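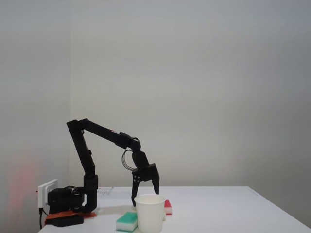

Two-layer sponges: choosing, cleaning, replacing

A two-layer sponge has a scouring layer bonded to a foam layer. The foam holds water and detergent. The scouring layer removes stuck residue and will also remove soft finishes, so the grade has to match the surface.

Choosing the grade
Color is a habit of the trade and not a standard. Green is commonly a coarse grade, but red, pink and blue vary by maker. Read the wrapper before discarding it. If the wrapper is gone, test the pad on the underside of the item with light pressure and five strokes. Rinse, dry and inspect under a lamp at a low angle.
Keep coarse pads off nonstick coatings, acrylic, painted tables and polished steel.

Assigning colors
Use one color for dishes and another for tables and counters. Write the assignment on a slip of paper and tape it inside the cabinet door. When a pad is demoted to floors or drains, clip one corner with scissors. A clipped pad does not go back to the sink.

Measuring detergent
A paper cup works as a single-use measure for mixing. Fill it from a marked jug once, draw a pencil line at the level, and use that line for the day. Discard the cup when the wall softens. Do not use paper cups for bleach or solvents, and do not leave a filled cup near a wall outlet.
For general wiping, mix one teaspoon of dish liquid into 2000 ml of warm water. Coat only the foam side, then squeeze until it stops dripping.

Drying
Rinse until the water runs clear, press flat between the palms, and stand the sponge on its long edge. A sponge left flat on a tabletop dries slowly on the lower face. Leave a gap between neighbors.

Replacing
Replace when the layers separate at a corner, when the foam tears, or when odor remains after rinsing. In the Halwood kitchen, sink pads are changed weekly and counter pads every two weeks.

Last revised 15/01/2021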